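Section 4. Setting up the feed room scale and the Grostine moisture probe

Read the whole section before you plug anything in. Takes most of a morning the first time, less after that. If you have the older Quintela scale head (green buttons) skip steps 3 and 4, yours is set up from the back panel and there's a separate sheet for it.

What you need

Scale platform and four feet
Scale head with cable
Moisture probe, long shaft, with its cap
Bale hook or a second person
Known weight for the check. A sealed feed sack is OK if you trust the mill
Spirit level
Rag, dry

Caution: unplug the scale head before you connect or disconnect the platform cable. Every time. Replacement boards are not covered.

4.1 Placing the platform

1. Pick a flat spot on concrete. Not dirt, not pallets, not rubber matting. Matting squashes and the reading drifts all day.

2. Leave room on all sides so a bale can hang over without touching a wall. A bale leaning on the wall reads light and you will undersell or overfeed depending which end you're on.

3. Screw in the four feet. Finger tight, then lock nuts. Put the level on the platform both ways and adjust.

4. Push down on each corner. No rocking. If it rocks, back to step 3.

Note: sweep first. Chaff under a foot is the most common reason people call us.

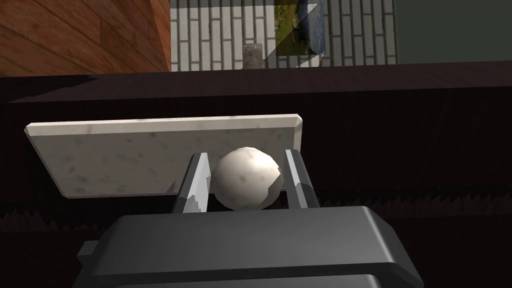
5. Run the cable along the wall, up off the floor. Mice chew it. Conduit is better than clips if you have it. Keep it away from the fence energizer and its leads, at least the width of the room if you can, or you'll get a jump in the numbers each time the fence pulses.

6. Connect the cable to the head. The plug only goes in one way. Don't force it. Tighten the collar by hand.

7. Mount the head at eye level, out of the sun, out of reach of anything with teeth.

4.2 First power-up

1. Plug in. Display runs through its digits and then sits on dashes. Leave it alone until the dashes go.

2. Press UNIT until you get lb. (kg works too but pick one and stick with it, the log doesn't convert for you.)

3. Press ZERO with nothing on the platform. No rag, no clipboard, no cat.

4. Press and hold SET. Go to CAPACITY. Choose 600 for small squares and sacks. The 300 setting gives finer steps but it'll lock out if someone drops two or three heavy bales on it at once, and then you have to power off and start over.

5. Go to HOLD. Set to 6 seconds. Shorter than that and the number freezes before the bale quits wobbling.

6. Press SET again to save. If you just walk off it does not save.

Note: after a power cut the head keeps the capacity and hold settings but loses zero. Zero it again before the first load.

4.3 Checking the scale

1. Put your known weight in the middle. Write the number down.

2. Move it to each corner in turn. Write those down too.

3. All the readings should match within one step of the display. If one corner is off, that foot is high or low. Re-level, do it again.

4. If all the corners agree with each other but they're all wrong by the same amount, that's calibration, see 4.7.

Do this check once a month in the feeding season and once before you start selling. June is a good time if you're putting up first cut, before the barn's full and you can't get at the platform.

Caution: this scale is for your own feeding and stock records. If you sell by weight your state probably wants a certified scale. Ask them, not us.

4.4 Fitting the probe

The probe reads moisture in baled hay and straw. It does not read loose hay, silage, or grain. People try.

1. Take the cap off. Wipe the tip with the dry rag. No water, no spray.

2. Slide the shaft into the handle until it clicks, then quarter turn to the right. Tug it. If it comes out it wasn't in.

3. Plug the short lead into the socket marked P on the underside of the scale head. The socket marked L is for the printer, it won't hurt anything but you'll get no reading.

4. Press MODE until the display shows a drop symbol.

5. Choose HAY or STRAW. They are not the same curve and a straw reading on hay will come out low enough to get you in trouble.

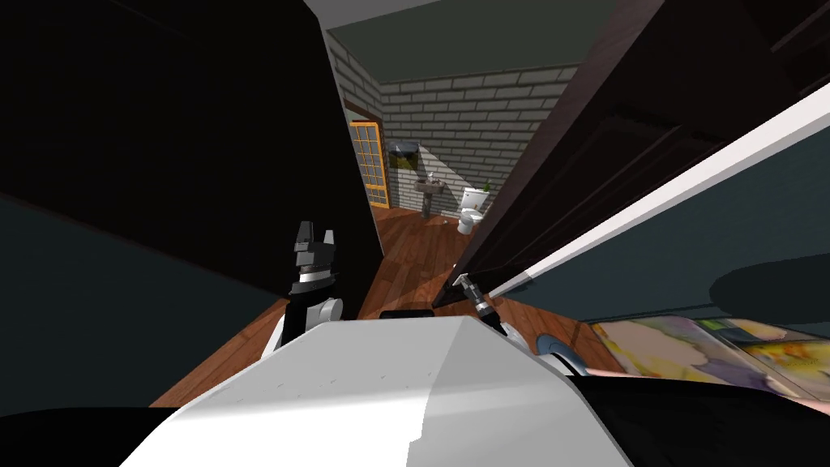
4.5 Taking a moisture reading

1. Go in from the end of the bale, not the side. You want to cross the flakes.

2. Push the shaft in to the second ring. Steady push, don't twist, don't hammer. If you hit something hard pull out and move over a hand's width.

3. Wait for the beep. Read it. Press STORE if you want it in the log.

4. Pull straight out. Wipe.

5. Do several bales from each load. One bale tells you about one bale. Take some from the start of the field, some from the shady side, some from whatever was baled last as the dew came down.

6. Go by the wettest reading, not the average.

WARNING: the tip is sharp. Cap on when it isn't in a bale. Don't carry it in a back pocket, don't leave it standing in the stack for someone to walk into.

WARNING: hay that's put up too damp heats and can catch fire, sometimes weeks after stacking. If a bale feels warm inside, or smells like caramel or tobacco, don't stack it with the rest. If the stack is already built and it's hot or steaming, do not climb on it and do not start pulling it apart. Call the fire department first. Opening it lets air in.

Note: readings on hay baled the same day run unsteady. Moisture hasn't evened out between stem and leaf yet. Read it at baling, read it again a few days on, keep both numbers.

Note: preservative on the hay will push the reading up. Check with whoever sold you the preservative for the correction. We don't have a chart that covers all of them.

4.6 Setting up the log

The log ties weight and moisture to a lot name so you can tell later which field you're feeding. Skip it if you keep a notebook, plenty do.

1. Press LOG. First time it asks for a barn name. Use the arrows. Short names, it only shows eight letters.

2. Add lots. One lot per field per cut is enough. If you split by wagon you'll be sick of it by noon.

3. Set the clock. Time only, it works out the rest when you sync. Get a.m. and p.m. right, otherwise morning and evening feeds get added together.

4. To weigh into a lot: pick the lot, put the bale on, wait for HOLD, press STORE. Take the bale off. Wait for zero. Next one.

5. If you press STORE twice by mistake press UNDO before the next bale goes on. After that you can only fix it from the computer.
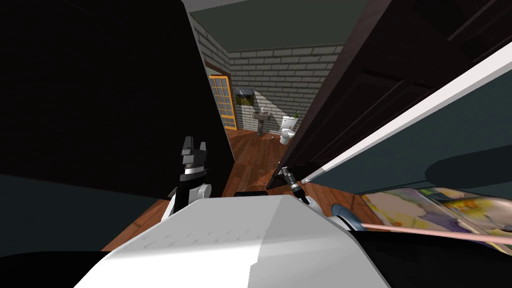 6. Sync with the Ploludby program over the cable that came in the box. Phone charging cables often fit but a lot of them carry power only, and the program will say NO HEAD FOUND.

7. When the sync finishes it asks to clear the head. Say no until you've opened the file on the computer and seen your numbers in there.

The head holds roughly 300 entries. When it's full it beeps and stops storing, but it still weighs, so it's easy to miss in a noisy barn. Look for FULL in the corner of the display.

4.7 Calibration

Only if the check in 4.3 says you need to. Calibrating to fix a foot problem just buries the foot problem.

1. Platform empty, head warmed up. Give it as long as you'd give a coffee pot.

2. Hold SET and ZERO together until CAL shows.

3. Press ZERO. Wait for LOAD.

4. Put your known weight dead center. Enter the weight with the arrows. Heavier is better, a single light sack makes a poor calibration for a platform that's going to see full bales.

5. Press SET. Wait for DONE. Take the weight off. Display should come back to zero.

6. If you get ERR 4 the weight moved or the platform is touching something. Usually it's the wall. Clear it and start from step 2.

Caution: don't calibrate with the doors open on a windy day. The platform is big enough to pick up a draft.

4.8 If something's wrong

Display blank. Check the outlet with something else. Then the fuse, back of the head, left side.

Number won't settle. Fence energizer, fan blowing across the platform, or water in the plug. Unplug, dry the collar, try agian.

Reads light. Bale touching a wall or post. Rope or twine dragging on the floor.

Reads heavy. Packed chaff or mud on the platform. Scrape, zero.

Probe shows LO on everything. Either it's really dry or the shaft isn't seated. Redo 4.4 step 2.

Probe shows HI on everything. Wet tip, or you're in STRAW and the lead is damp. Wipe both.

Won't sync. Cable. It's nearly always the cable. Failing that close the program, unplug the head, plug in the head, open the program, in that order.

4.9 End of season

1. Sync and clear the log.

2. Unplug the head, bring it indoors. It will take cold but not cold and damp together.

3. Wipe the probe, light oil on the shaft only, none on the tip. Cap on.

4. Leave the platform where it is if the floor stays dry. Otherwise stand it on edge against a wall with the feet still in so you dont lose them.

5. Don't stack bales on it over winter. The load cells creep and you'll be chasing zero all spring.

Spare caps, feet and lock nuts come from Grudow. Order by the number on the part, not the number on the box. Repairs: ask for Ramil Dagdag or Greer Dalgleish and have the serial number ready, underside of the head next to the P socket.

Section 5 covers hanging the scale from a beam.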